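Caught Veerle Van Leeuwen between lunch and the dinner prep, 7 minutes on the clock she said. We got closer to 40. She runs Brolden, the soup counter, and she's just put out her first home recipe, the split pea.

"People want the short version," she says. "Soak nothing. Rinse the peas, get the pot on, go." Smoked ham hock, leeks, one big carrot, celery root if you can find it. No cream – she's firm on that. "My aunt put cream in. I loved my aunt."

The recipe went through a lot of drafts. Her business partner Janaína Figueiredo tested it at home on a weak electric stove and it took forever. "Two hours and the peas were still pebbles," Janaína says. Old peas, as it happens. A new bag from Visser fixed it.

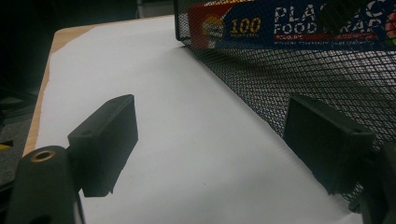 ## On salt

Wait. Hock first, taste at the end. Veerle adds maybe a teaspoon for the whole pot, somtimes none.

"I got 264 emails about salt," she says. "Over 100 of them said too much. The rest said not enough. So now it says 'to taste' and everyone's mad."

## What to eat with it

Rye bread, buttered thick, mustard on the side. Janaína goes another way – lime and a spoonful of hot sauce, which Veerle tried once and now keeps a bottle of behind the counter.

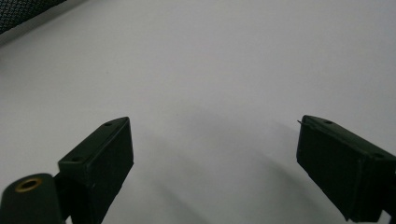

*White surface, dark mesh in the corner.*

Leftovers set up solid overnight. Thin with water, low heat, stir the bottom. It freezes fine for a couple months.

Next is a chicken and rice soup, out in July if the testing goes ok. "Dont print that," Veerle says, then says fine, print it.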